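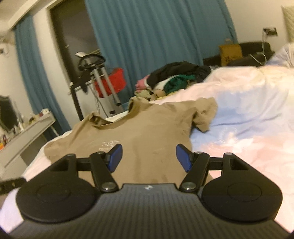 Lucinda says I should just pay the airline for the second bag and stop torturing myself. She's wrong but also she might be right. Two weeks, one carry-on, and the limit on the Tillman leg is 21 pounds, which I found out last night at 11.

So. Packing again. Third try.

What's in so far - one pair of pants I can hike in, one pair I can't be seen hiking in, rain jacket, the good sandals. T-shirts are where it all goes wrong. I started with nine. Down to four, and the beige one keeps getting pulled out and put back. It goes with everything and shows every drop of coffee.

Shoes are another fight. Boots weigh a ton so I'm wearing them on the plane, sorry to whoever sits next to me.

Things I cut: hair dryer, second book, the travel pillow (hate it anyway), the jar of peanut butter. Kept the peanut butter last time and lost it at securty. Never again.

Eduard rolls everything, socks inside the shoes, the whole system. I tried rolling and got a bag full of lumps. Flat folding works better for me, big stuff on the bottom, underwear down the sides. Probly there's a smarter way.

Laundry at the halfway stop in March costs more than a shirt, according to Shota, so maybe a fifth T-shirt after all? Ugh. Sink washing it is. Bringing a bar of soap.

Bathroom scale says 2 pounds over. Taking out the umbrella, then bed. Cab comes at 5.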